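Floor clutter

Floor clutter is the everyday name for things kept, dropped or left on the floor of a room that have no fixed place there. Cloths, bags, shoes, boxes, chargers, power strips, loose cable. The term is used mostly for home offices, spare rooms and shared work rooms. Furniture is normally not counted, though a chair nobody sits in may be. In older housekeeping guides the same thing is called "low mess" or "floor stuff."

Clearing it is usually treated as its own job, separate from dusting or mopping, and done before either one.

Name and use

"Floor clutter" came into common use with the home storage trade. The Skallier handbook, a short guide for people setting up small offices, splits it into three groups: soft items, wired items, boxed items. Most later guides keep the split, some add a fourth group for paper. Vangelis Zervas, who wrote the second edition, wanted to drop the term completely and say "unshelved items." Did not catch on.

Soft items

Cloths, scarves, sweaters, hats, cloth bags, jackets off the back of a chair. Light, quick to pick up, quick to come back. 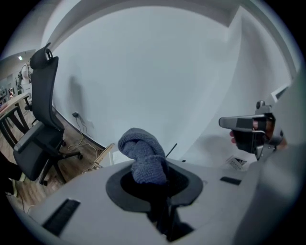 Knitted items are the usual problem among soft goods. They don't hold a fold unless laid flat first, and most people pick them up by the middle, so they end up as a twisted bunch. A grey-blue knit like this one, all loops and folds, should be shaken out and checked for snags before it goes on a shelf. Hooks are bad for knits (they stretch at one point). Woven cloth is more forgiving and can be rolled. Zervas gives a simple rule for a mixed heap: knits first, wovens second, bags last, and turn the bags upside down over a table to empty them.

Soft items near an outlet are moved before anything else. Same for anything soft lying over a power strip, which needs open air around it.

Dark fabric on a dark bag is easy to miss. The handbook suggests lifting each piece on its own and not by the armful, otherwise small things travel along inside the heap and turn up weeks later in a drawer. Pens mostly. Adapters too.

Work surfaces

Not floor clutter in the strict sense but the two trade places all the time. A table gets cleared onto the floor, then the floor gets cleared onto the table. The Grarnov method, named for the office furniture shop where it was first written down, tries to stop this by keeping one surface empty for sorting and nothing else. Things may sit on it only while being sorted. No overnight stays. 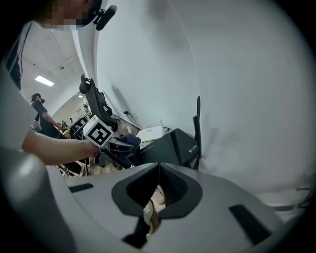 The sorting surface should be at hip height, and near the door if there is a choice. Three piles: stays in the room, goes to another room, leaves the building. A fourth pile for "not sure" is allowed under Grarnov but has to be gone by the end of the session. Critics say this just moves the pile into a cupboard. Fair point, and the later leaflets say as much.

Bags are a special case. A bag that is used daily gets a hook or a spot under the desk. A bag not used since November, in the leaflet's wording, is "a box with handles" and goes with the boxed items.

Chairs

Rolling chairs don't count as clutter but they shape where clutter goes. Things drift to where the casters don't run, so mostly to the foot of the wall and the corners. On a wood floor the clean track of a chair can be quite easy to make out. Move the chair out of the room before starting. Lift it over cables, don't roll it. A caster will flatten thin cable, and the damage does not always show on the outside.

Wired items

The slowest group. Routers, power strips, adapters, extension leads, and whatever joins them. Usually found at the foot of a wall below an outlet, where the cable first reaches the floor.

Common steps, more or less as given in the Skallier handbook:

Label both ends of every cable before unplugging. Masking tape is fine.
Unplug at the wall, then at the device.
Pull cables out of the tangle one at a time, from the loose end.
Coil each one loosely, about as wide as a dinner plate, and tie it.
Wipe the floor underneath while it's clear.
Put back only what is in use.

Long leads cause most of the trouble. A 5 m lead doing the work of a short one leaves a coil on the floor that catches everything. Swapping it out is cheap. The other fix is a cable tray fixed under the desk; Tsakiris sells one 900 mm long, which covers most single desks. A power strip can be strapped into the tray as long as its plugs are easy to reach and it isn't covered.

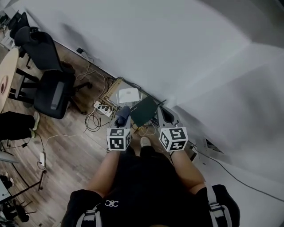 Cables that cross open floor are a trip risk and get moved even if the rest of the job is put off. Along the wall is best. Where there's no way round, use a rubber floor cover, flat side down, full width of the walkway. Don't run a lead under a rug.

Routers do better off the floor, on a shelf or a wall bracket, for signal and for dust. Antennas upright unless the manual says otherwise. A cardboard box is a common stand for a router and the guides are all against it, as boxes sag and get kicked. Adapters should be marked with the name of the device they belong to. An unmarked one goes in the not sure pile and usualy stays there.

Boxed items

Packing boxes kept "in case." Most guides allow keeping a box for as long as the return period runs, then flatten it. If boxes have to stay, they are stacked heaviest at the bottom, labels facing out, clear of outlets.

Storage products

Open baskets, lidded bins, wall rails, under-desk trays. The Rorix rail dates from 2000 and takes clip-on hooks and cups, still sold in nearly the same form. Baskets suit soft items. Lidded bins suit spare cable, one kind per bin, otherwise the tangle just starts over in teh bin.

How often

No agreed figure. Skallier says every 3 weeks for a shared room, less for a room with one user. Grarnov gives no schedule, only that the sorting surface be empty at night.

See also

Cable management
Desk tray
Home office
Wall rail

Page last changed 22/07/2023. Section on chairs needs sources.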